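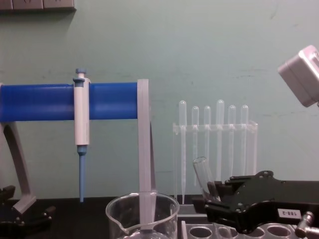

Which order should I read the Zekis comics in, the order they were published or the order the story happens?

Go with publication order for a first read. Start with the first collected volume, continue through the fourth, and save the prequel miniseries for after that. The prequel came out between volumes three and four, but it gives away who burned the ferry station, and volume four is written as if you don't know yet.

Reading time: 4 min

Reading order for Zekis, and is the big hardcover worth it?

Posted by marrowgate

I picked up volume one of Zekis at a library sale and finished it in one evening. Now I want the rest, but the numbering is confusing. The shop near me has volumes two and four, a thin book called Zekis: Lindano, and a large hardcover that says it collects issues 1 to 24. The back of the hardcover doesn't mention Lindano at all.

I would like to know where Lindano fits, and whether the hardcover has everything in it. I already own volume one, so I would be paying for those six issues twice. I mostly care about the story with the sister and the map maker. I can live without sketches and cover galleries.

I read slowly and don't like having things spoiled, so please keep plot details light.

3 replies

papercutter_ohio

Lindano is the prequel. It has four issues, set in the port town before the sister leaves home. It isn't in the hardcover. Rovdale Press put it out as a separate book and has kept it separate in every printing I've seen.

The hardcover has the whole main series, which is the same material as the four paperbacks, six issues each. It runs 700 pages with the extras. The extras are the script for issue 1, the covers, and a short letter from the writer on how the ending changed. The letter is good but it's only two pages.

If you already have volume one, I'd buy the paperbacks. The hardcover is heavy and you can't read it lying down. Some of the double-page art also loses a strip in the middle where the pages meet, mostly in the back half. The flood chapter suffers most from this. In the paperback you can flatten the spine enough to see the whole drawing.

The colors are a little different too. The early issues were recolored for the hardcover and the night scenes are brighter. I prefer the older version, where you have to look for the figures on the hill. Other people like the new one.

For order I'd read volumes one through four, then Lindano. You could read Lindano after three, and that's how people following it monthly had to do it, but it takes some of the tension out of issue 19.

One thing to watch for with used copies: the first printing of volume three has two pages swapped in the last chapter, 118 and 119. Read them the other way round and it makes sense. It was fixed in the second printing, and the printing number is on the copyright page near the bottom.

tallow_and_ink

I read Lindano first and was fine. It's a small story and stands up by itself. I did guess one thing in the main series early on, so maybe don't do what I did.

Didn't like volume two much. Too much of the council and not enough of the sister. It picks up again once they reach the salt road.

quietshelf

Agree with the first reply on the order, but I'd make a case for the hardcover if you can find it marked down. My copy was a return with a dented corner and cost less than three new paperbacks. Volume three goes out of print often, and I waited from March to December for it before I gave up.

Check your library system as well. Mine has Lindano filed under Jaiswal, the artist, while the main series is filed by the writer, so a title search only turned up half of it.

There's also an eight-page short in a Rovdale anthology. It follows the map maker as an old woman. It hasn't been collected anywhere and you won't miss any plot by skipping it, but read it last if you come across it.

Related threads
Comics with a finished story in five volumes or fewer
Lettering in Lindano is hard to read, any larger edition?
How to store oversized hardcovers without bending the spine
Fantasy comics for a reader who doesn't like battles
Zekis volume three, which printing do I have?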